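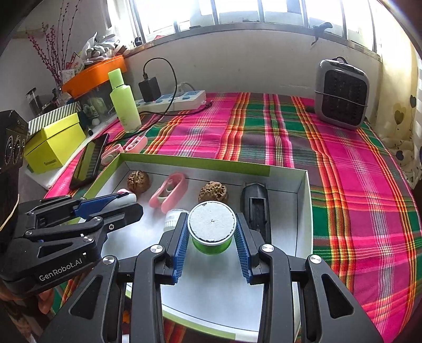
Ticket 3244: left hand tool loses finger width, paired kit
Opened Tuesday, 20:30. Logged by the support desk, Finthorpe

Product: Tinley paired capture kit (two hand-held grippers, charging lead, desktop logger)
Customer site: Mavville, home trial before purchase
Status: open, workaround in place

Reported fault
Customer is assessing the kit for small-object sorting. During two-handed work the finger width reading from the left tool freezes at its last value for a second or two, then jumps. The right tool records normally. The fault appears when both tools are working close together and clears when they are moved apart. Customer asks whether this is a hardware fault and whether the trial period can be extended.

Setup as reported
Logger version 21, default profile. Both tools charged to full. Objects are household items, including walnuts and small plastic clips, worked on a bed with a plaid spread. No changes made to the finger pads or linkages.

Step 1. Full restart of both tools and the logger. Fault returned within the first session. No change.

Step 2. Swapped the tools between hands. Fault stayed with the left channel and did not follow the tool. Encoder and finger linkage therefore unlikely. Customer asked not to open the side plates, as this ends the trial cover.

Step 3. Width calibration. Customer had calibrated both tools once, on delivery, with the jaws closed only. The procedure needs both end positions: fully closed, hold until the tone, then fully open, hold until the tone. Repeated for each tool separately with the other one switched off.
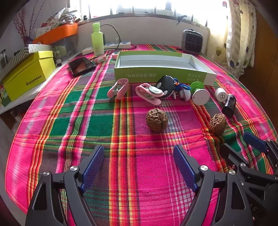 Open position now reads the same on both tools to within the stated tolerance. The jump at the end of each freeze is smaller, but the freeze itself is still there. Calibration was a second, separate problem and can be closed.

Step 4. Radio channel. Both tools were found on channel 4. On a paired kit the left tool should move to its own channel during pairing, and here it had not. Customer paired the right tool first — the quick start card does not give an order. Unpaired both, paired left, then right. Left tool took a new channel. No freezes in the next session.

Step 5. Logger restarted to confirm. Left tool went back to channel 4 and the fault returned. The setting is not being saved.

Findings
Hardware fault not indicated. Cause is the logger dropping the left channel setting on restart. The same behaviour was reproduced on the bench kit here with version 21. The previous version keeps the setting.

Workaround
Pair left first after every logger restart, or go back to the previous version. Customer has chosen the first, as the older version lacks the export format they need.

Actions
Passed to MacAulay, who maintain the logger, with both sets of logs attached. Quick start card to be corrected to show pairing order and the two-position calibration. Trial extension approved until a fix is issued. Sessions recorded before Step 3 should be treated as unreliable for left finger width; position data from the same sessions is not affected.

Next update when MacAulay supply a test build.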